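3.2 Erhebung der Demonstrationen

Der größte Teil der Literatur zum Imitationslernen behandelt die Datenerhebung als gelöst. Man beschafft Beispiele, man trainiert, man berichtet Erfolgsraten. Wie die Beispiele zustande kommen, steht, wenn überhaupt, im Anhang. Wir halten das für einen Fehler und beschreiben die Erhebung des Korpus Brasta deshalb ausführlicher, als es für die Ergebnisse in Abschnitt 4 streng genommen nötig wäre. Es sei vorweggenommen, dass uns die eigenen Daten weniger überzeugen als zu Beginn des Projekts.

Alle Demonstrationen wurden mit handgeführten Greifern aufgenommen. Die vorführende Person hält in jeder Hand einen Greifer und bearbeitet das Objekt mit dessen Fingern statt mit den eigenen. Gegenüber der Teleoperation entfällt der Roboterarm während der Aufnahme, und mit ihm entfallen dessen Trägheit, dessen Reichweitengrenzen und ein erheblicher Teil der Kosten. Das wird in der Regel als reiner Gewinn verbucht. Tatsächlich entfällt damit auch jede Garantie, dass die vorgeführte Bewegung von einem Arm überhaupt ausführbar ist. Ein menschliches Handgelenk dreht sich bereitwillig in Stellungen, für die die inverse Kinematik unserer Zielplattform Innes keine Lösung findet. Solche Episoden lassen sich nachträglich aussortieren, doch die Auswahl, die dabei entsteht, ist nicht neutral: Verworfen werden bevorzugt die Stellen, an denen die Aufgabe schwierig war.

Das Korpus umfasst 866 Episoden, in denen flache Filz- und Stoffteile gefasst, verschoben, gewendet oder abgelegt werden. Wir haben uns für textile Objekte entschieden, weil die üblichen Würfel und Becher wenig darüber aussagen, ob ein Verfahren mit Nachgiebigkeit zurechtkommt. Die Episoden stammen von drei Personen. Zwei davon, Isla Drummond und Callum Kerr, waren mit den Greifern vertraut; die dritte erhielt eine kurze Einweisung und begann am selben Tag mit der Aufnahme. Eine so kleine Gruppe erlaubt keine Aussage über die Streuung menschlicher Bewegungsstile. Wir erwähnen das, weil vergleichbare Arbeiten mit ähnlich wenigen Vorführenden gern von »vielfältigen« Demonstrationen sprechen. 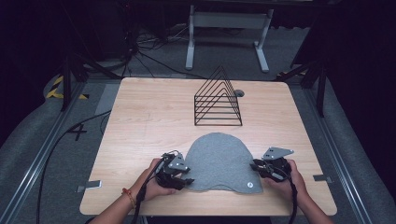

Abbildung 2: Bearbeitung eines grauen, filzartigen Zuschnitts mit zwei handgeführten Greifern. Der linke Greifer liegt an der linken unteren Ecke des Stoffs an.

Die Anweisung an die Vorführenden war absichtlich knapp. Vorgegeben waren Ausgangslage und Zielzustand, der Weg dazwischen blieb frei. In einer Vorstudie hatten wir das Gegenteil versucht und jede Teilbewegung festgelegt, vom ersten Kontakt bis zum Loslassen. Die Bahnen wurden dadurch gleichförmiger und der Trainingsverlust geringer. Die gelernte Strategie scheiterte jedoch, sobald der Stoff eine Falte warf, die im Protokoll nicht vorgesehen war. Ein niedriger Verlust auf gleichförmigen Daten ist kein Beleg für Können, auch wenn er in Tabellen gut aussieht.

Die freie Vorführung hat ihren eigenen Preis. Dieselbe Ecke wird einmal von oben gefasst, einmal seitlich unterfahren, einmal zunächst angedrückt und erst beim zweiten Versuch gegriffen. Ein Modell, das über diese Varianten mittelt, erzeugt eine Bewegung, die niemand vorgeführt hat und die keinen Stoff anhebt. Der übliche Verweis auf generative Strategieklassen, die mehrere Lösungsmodi abbilden können, beantwortet die Frage nur zum Teil. Auch ein solches Modell benötigt je Modus genügend Beispiele, und wie viele Modi unser Korpus enthält, können wir nicht angeben. Die Zahl hängt davon ab, ab welchem Abstand man zwei Griffe als verschieden ansieht.

Hinzu kommt das Verhältnis der beiden Hände. In einhändigen Phasen wartet der zweite Greifer neben dem Werkstück oder schwebt darüber, je nach Gewohnheit der Person. Für den Menschen ist diese Wartestellung bedeutungslos, für das Lernverfahren ist sie ein Trainingsziel wie jedes andere. In einem frühen Modell ließ sich allein aus der Haltung des unbeteiligten Greifers vorhersagen, wer die Episode aufgenommen hatte. Wir haben daraufhin Wartephasen geringer gewichtet. Ob das Problem damit behoben oder lediglich schlechter messbar geworden ist, bleibt offen.

Auch die Umgebung verdient Misstrauen. Sämtliche Episoden des Hauptkorpus wurden am Standort Mukmont aufgezeichnet, an derselben Station und mit denselben Greifern. Ein Bildencoder kann unter solchen Bedingungen lernen, sich an Merkmalen des Raums zu orientieren, die mit der Aufgabe nichts zu tun haben. Zur Prüfung haben wir am Standort Doltirberg weitere 100 Episoden erhoben, die ausschließlich der Auswertung dienen und in kein Training eingegangen sind. Dass ein zweiter Raum die Frage der Übertragbarkeit entscheidet, behaupten wir nicht. Er schließt nur die bequemste Form des Selbstbetrugs aus.

Die Qualitätskontrolle erfolgte von Hand. Zwei Mitglieder der Gruppe sichteten jede Episode unabhängig voneinander und vergaben eines von drei Urteilen: brauchbar, fraglich, unbrauchbar. Uneinigkeit trat vor allem bei der mittleren Stufe auf und dort fast immer bei abgebrochenen und wiederholten Griffen. Die eine Lesart sieht darin einen Fehler, der das Modell verunreinigt, die andere eine Korrektur, von der das Modell lernen sollte, nach einem Fehlgriff weiterzuarbeiten. Wir haben beide Fassungen trainiert. Die bereinigte schneidet bei ungestörter Ausgangslage besser ab, die unbereinigte nach absichtlichen Störungen. Welche der beiden man als Hauptergebnis berichtet, ist damit eine Frage des Versuchsplans, und wir hätten mit jeder der beiden Entscheidungen eine in sich stimmige Arbeit schreiben können. Beide Fassungen sind deshalb in Abschnitt 4 getrennt aufgeführt.

Zum Umfang schließlich eine Bemerkung, die sich gegen unseren eigenen Antrag richtet. Dort hatten wir argumentiert, die Leistung werde mit der Zahl der Demonstrationen stetig wachsen. Für die ersten Aufnahmetage traf das zu. Danach brachte zusätzliches Material derselben Personen am selben Tisch kaum noch messbaren Nutzen, während bereits wenige Episoden mit einem anders geschnittenen Stoffteil die Kurve wieder bewegten. Die Stunden an der Station wären demnach mit mehr Zuschnitten und weniger Wiederholungen besser genutzt gewesen. Im Korpus lässt sich das nicht mehr ändern; die Auswertung nach Zuschnitten in Abschnitt 4.3 zeigt, an welchen Stellen die Abdeckung zu dünn ist.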